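May 18, 2020

Ugh, okay. Writing this up before I forget the order of things, and so Sidra doesn't have to reconstruct it from my texts like last time.

Short version: right arm quit in the middle of a run again. Gripper stopped answering, the arm kept going for a bit with the last commanded opening, then the watchdog caught it and everything went limp-ish (brakes on, so nothing fell, thank goodness). Same fault code as the two from last week, "joint 7 comms timeout," which is our own Ridusach message and tells you exactly nothing about where the timeout comes from.

Long version. I was running the bin sort routine off the Gistent branch, the one Léonie merged, no changes from me except slower wrist speed. First 43 cycles were boring. Cycle 44, the right arm reached up and across, wrist rolled nearly to its limit, and I got the fault right at the end of the roll. I cleared it, homed both arms, ran it again, and it died on cycle 11. Cleared it, ran again, cycle 2! So it's getting worse, or it's getting worse as it warms up, and I can't tell those apart yet.

What bugs me most is the part between the gripper going quiet and the watchdog tripping. The timeout is set to 300 ms. I always figured that was plenty tight, but the arm covers a surprising amount of table in that time, and the two arms share a lot of that table. I had my hand on the e-stop and still didn't beat it. If I'd been reaching in to move a part I would have been annoyed at best. So, rule for now, and I'm including myself: NO hands past the edge of the table while the arms are powered, even when paused. Paused isn't stopped on this thing, the motors are still live.

Things I checked right after:

- Supply voltage at the base: fine, no dip in the log.
- Reseated the connector at the controller end. No change.
- Swapped left and right ports on the Vokness board. Fault stayed with the right arm. So I'm calling the board innocent, and I owe Léonie an apology because I blamed it out loud in the meeting.
- Wiggled the cable at the elbow with the arm powered but parked (from behind, with the stick). Nothing.
- Wiggled it at the wrist. FAULT. Did it again, fault again, 2 for 2.

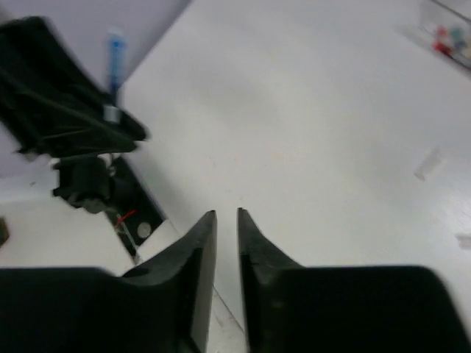
My money is on the strain relief at the right wrist. When the wrist rolls all the way over, the loop I left pulls straight, and whatever slack there was ends up on the connector. That was my doing back when I rebuilt it, I wanted the loop short so it wouldn't snag on the other arm. I also want to go over the left arm before anybody trusts it, seeing as I did both in the same afternoon with the same bag of ties. There's that thin whitish cable running down the black plate over there, close to the bent bit of red, and I'd like to know it has room to move and isn't resting against something it shouldn't. I don't have any evidence that side is bad. I just don't want to find out on cycle 44.

Other theory, from Sidra over the phone: the connector pins themselves are worn out from me unplugging them every time I change fingers. Could be! She says the Steiner crimps never liked being handled and we should have gone to the locking kind from the beginning. Both theories end with me replacing the same connector, so I'm not going to argue about it.

To do, more or less in order:

1. Lock out the right arm. DONE, tag is on the switch, please leave it there.
2. New connector and a longer loop at the right wrist, clamped on both sides of the joint.
3. Roll the wrist limit to limit by hand, power off, and watch the loop the whole way.
4. Check the left the same way.
5. Drop the watchdog time. Léonie thinks we can go a lot lower without nuisance trips. I'd like to see it on the bench first.
6. Make the gripper timeout stop BOTH arms. Right now the left one finishes its move before it notices. Hate that.

Also the camera stream is still soft. Separate problem, I keep putting it off, but it made it harder to check the cable run from my desk. Somebody remind me.

If the parts don't show up we lose the right arm for a while, and the July demo turns into a one-arm demo. I haven't told anyone upstairs yet. Sidra, if you read this before I catch you, call me.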